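How to Clean Stainless Steel Kitchen Tongs (and the Counter Under Them)

Tongs get used more than almost anything else in the drawer, and they usually get the quickest wash. A rinse under the tap cleans the tips. It does very little for the joint, where grease and crumbs collect until the arms start to stick. The method on this page takes 11 minutes of work plus a short soak, and it needs nothing you don't already have at the sink.

What you need

Dish soap
Baking soda
White vinegar
An old toothbrush
A wooden toothpick
Two soft cloths
A bowl or pan deep enough to cover the joint

Step 1. Open the tongs

If your tongs have a locking ring or pull tab, release it. Tongs washed in the closed position hold water between the arms, and food stays trapped on the inside faces. Wipe off any loose grease with a paper towel so it doesn't go down the drain.

Step 2. Soak the joint end

Fill the bowl with hot water and a squirt of dish soap. Stand the tongs in it with the joint down and leave them for 8 minutes. If you cooked something sugary, such as a glazed chicken, soak the tips afterward for the same length of time.

Step 3. Brush

Work the toothbrush into the joint from both sides while you open and close the arms. Use the toothpick for anything packed into the corners -- a knife tip will scratch the steel and can slip. Then brush down the inside of each arm, along any groove or folded edge.

Step 4. Take off stains

Mix one tablespoon of baking soda with enough water to make a paste. Rub it along the arms with a cloth, always lengthwise. Rubbing in circles leaves marks that show up on polished steel. For white mineral spots, dampen a cloth with vinegar, hold it on the spot for a minute, and rinse well.

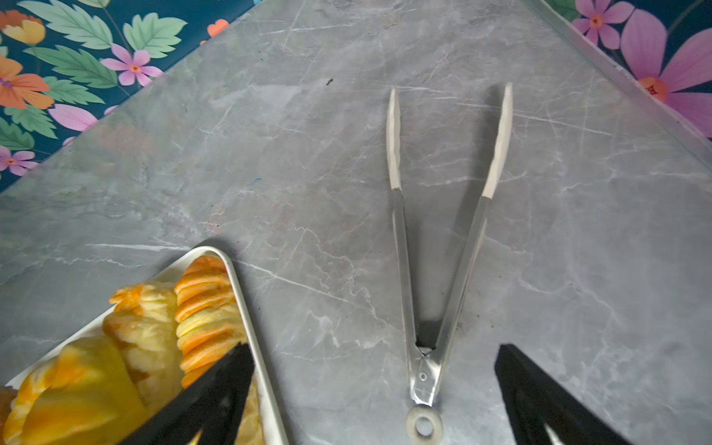 Step 5. Rinse and dry

Rinse in hot water with the arms open. Shake out the joint, dry with the second cloth, and leave the tongs open on a rack for an hour before they go back in the drawer. Stainless steel can still rust at a joint that is put away wet.

Step 6. Wipe the counter

Brush up crumbs with a dry cloth first, then wash with warm water and a drop of dish soap. Keep the vinegar away from real marble, as the acid dulls the finish. Marble-look laminate will take it, but soap is enough for everyday marks. If there is a metal strip along the edge of the counter, run the toothbrush beside it and dry it when you finish.

If the tongs are still stiff

Repeat the soak once. If that doesn't help, put one drop of food-grade mineral oil on the joint, open and close the arms several times, and wipe off the extra. Don't use cooking oil -- it turns sticky within a few weeks. Arms that no longer line up at the tips are usually bent, and cleaning won't change that.

Do the full cleaning once a month if you cook every day. The rest of the time, a normal wash with the arms open is enough.

Page by Revathi Pisharody. Joint oil tip sent in by Shahzad Kazmi.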